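The overhead and the shelves: workshop tips for people who have run out of floor

Every workshop has three zones. There is the bench, which gets tidied because you need it. There is the floor, which gets tidied because you trip on it. And then there is everything above shoulder height, where things go to retire.

I have been tidying the third zone since June. What follows is what I learned, in the order I learned it, with the worst mistakes moved to the front so you can skip them.

## Start with the cords

My wife's aunt, Gudrun Bauerfeind, ran an upholstery shop for most of her working life, and she judged other people's shops by their cords. She didn't care about sawdust. She would walk in, look up, sniff, and ask when you were planning to have your fire.

So: look up. If a cord hangs from the ceiling, ask it two questions. Where does it come from, and what does it run? If you can't answer either one, unplug it and wait for someone to yell. I did this with four cords. One yell, and it was about the radio.

For the cords that pass:

- Hang a drop cord straight down over the spot where you use it. A cord that wanders across the room on a slant will find the one long board you're carrying.
- Support it with something made for cords. Zip ties pulled tight will pinch the jacket, and a bare nail will do worse. Wide hook-and-loop straps are cheap and you can undo them with cold hands.
- Leave a little slack at the plug end so the plug isn't carrying the weight.
- An extension cord is for the afternoon. If it has been up there long enough to collect dust on its top side, you don't want a cord, you want an outlet and an electrician.
- Buy bright ones. Yellow is good. Mine were brown for years, which matched the rafters beautifully and my forehead less so.

Thin cords are their own problem. Phone chargers, lamp wires, the white one that came with something. They weigh nothing, so they drift, and they snag on everything with a corner. Run them along the same path as a heavy cord and strap the two together every couple of feet. If a thin one has to cross open air, it's probably serving something that should be moved closer to the wall.

## Look at the shelf from where you work

My next mistake was organizing the shelves while standing right in front of them. Everything looks findable from a foot away. Go back to the bench, glance over your shoulder the way you do in the middle of a glue-up, and try to find the clamps. What you'll see is a dark wall with some things in it.
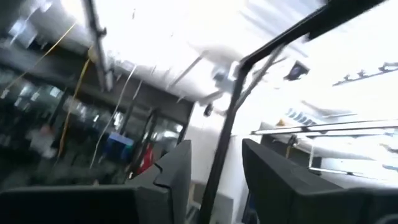 Color is what survives at a distance. You won't read a label from the bench, however nicely you printed it, but you'll catch a blue box or something red every time. I had spent a whole weekend with a label maker (a Brikard, and I still like it) producing neat little strips that can be read by anyone already holding the box.

Now I go by color first and label second. Blue is electrical. Red is anything to do with cutting, including the first-aid kit, which my daughter thinks is in poor taste. Everything else can be whatever color it was when I bought it. Two colors is plenty. I tried six and had to keep a chart, and then I lost the chart on the shelves.

Soft things need a container even if you think they don't. Rags, drop cloths, tote bags and moving blankets will creep over the edge and hang in front of whatever lives on the shelf below. Fold them, box them, or admit you have eleven tote bags and let nine of them go.

## Light the front of things

A bright ceiling doesn't do what you'd hope. I put in a pair of shop lights with the help of my neighbor Bastian Ruppert, who is good with wiring and generous with opinions. The ceiling looked wonderful. The shelves, if anything, looked darker, because my eyes had adjusted to the glare and couldn't be bothered with anything in shadow.

The cure was a cheap strip light fixed to the underside of each shelf, at the front edge, pointing back and down. It doesn't need to be strong. Painting the wall behind the shelves white helps too, if you're the sort of person who will empty the shelves to do it. I am that sort of person once, and it cost me 21 hours.

If you can't add lights, at least move the dark stuff. Black cases go on the top shelf or down at the bottom, where you know to look for them. Put the pale and shiny things in the middle, where they'll bounce a little light around.

## Hanging poles, brackets and other things at head height

Anything that comes down from a ceiling deserves suspicion. Pipes, old fixture stems, the support for a garage door opener that left with the previous owner. Before you take one down, find out what it's holding. Before you hang something new on it, find out what's holding *it*.

I keep a short routine for these:

1. Grab it and give it a firm sideways push. If it moves, the fastener is loose or was never in the framing.
2. Look at the bracket end. A bracket with empty screw holes is a note from the last person, and the note says "good enough."
3. Check the lowest point against the tallest person who visits. For us that's Bastian, and he has contributed to the research.
4. If it holds nothing and nothing will ever hang from it, take it out. You will feel lighter for days.

Old tennis balls with a slit cut in them make good bumpers for bracket ends. Pool noodle works for longer edges, though you do have to look at a pool noodle.

## What goes on which shelf

There's a rule about heavy things going low, and I have nothing to add except that paint is a heavy thing. So is a coffee can full of screws. I once lifted one down from the top shelf without knowing what was in it, and there were 792 screws in it. I know because I picked them up off the floor and, by then, I was angry enough to count.

Middle shelves are for what you touch every week. Be strict here. A router you use at Christmas is a top-shelf router, whatever it cost.

The top shelf is for light, bulky and seasonal. Write the contents on the bottom of the box as well as the side, so you can read it from below. This is the best tip on the page and I stole it from Gudrun.

Leave an empty stretch on one shelf, as wide as your forearm is long. It will fill up at once, and that's fine, as long as you clear it every week. That's where the half-finished job goes when somebody needs the bench.

## Money, such as it was

Straps, strip lights, two colors of bin and one electrician's visit came to $518. The electrician was most of it. I could have spent almost $80 less by not buying the bins before I measured the shelves, but then I wouldn't have the spare bins, which are currently on the floor holding the tote bags.

## Keeping it that way

Once a month, before you sweep, look up and do a slow turn. Straighten any cord that has started to sag, push anything back that's leaning over an edge, and run a dry brush along the tops of the lights with the power off. Then sweep, because whatever you knocked loose is down there now.

I do mine on the first Saturday. If you skip a month, skip it quietly and start again with the next one. The strap on the cord over my bench needs replacing, so that's this Saturday.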